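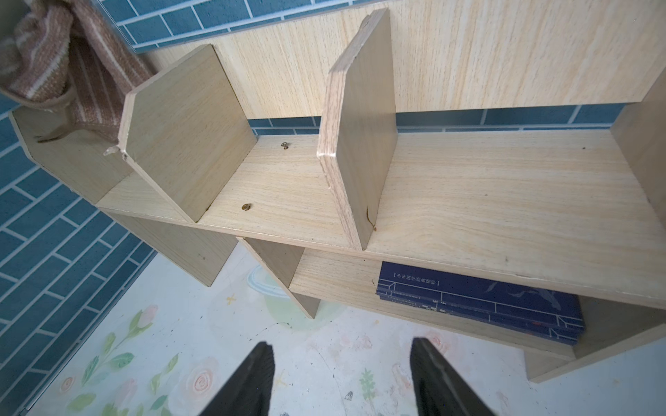 wrist cam view, desktop bookshelf, navy books on the lower tier

ok thread on the grasp planner bc people keep asking why the release slipped

books stacked partly under a shelf board are rough. The detector boxes the stack fine. The planner then picks the nicest looking grasp, which sits up inside the board

old fix was a collision margin on every surface. Margin too fat and there's no path to the books at all. Too thin and you get 2 fingertips scraping laminate

new version (branch is called Cluven, don't ask) scores approach direction first, grasp second. Come in from the open side, low, then worry about finger placement

Joon-young Myung wrote the scoring. I mostly broke it

numbers from the sim run: 1,000 planned approaches, 417 thrown out by the old planner as unreachable. Cluven gets a valid path on 378 of those. The rest I still have to look at, mostly books pushed way back

segmentation is the other headache. Light wood shelf, light wood dividers, light wood back panel -- all one blob if you go by color. Depth edges help until you hit a divider edge-on, then it's a thin line of noise

also the striped knit thing over the end panel. Cloth mask leaks onto the wood along that loose strand. I just dilate the mask and stay away from it for now

Mohandas Krishnan wants the retry logic to back off along the same line it came in on. Agree, its on the list for September

replay tool is next, want to scrub the wrist view and the planned path side by side. Right now its two windows and me squinting

if anyone has a decent way to score partly hidden stacks pls reply, will try it tonight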